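Dernville Reuse Group
Minutes, October 2021

Packaging. Varlow says its new two-part box will cut returns damage. The members were not persuaded. The quote is $164 per carton, against $130 from Bako, and the claimed 97 percent survival rate came with no test sheet. It was asked who had measured it. No answer was on hand.

The black box was opened on the white table, lid set beside the base, device left in its white inner tray. 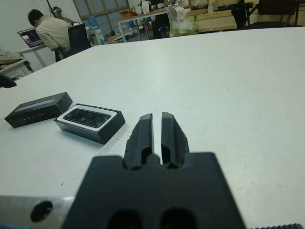

Folau's objection stands: a snug tray proves little about shipping. Order deferred until Varlow sends the test sheet. Vote: 4 in favor of deferring, none against.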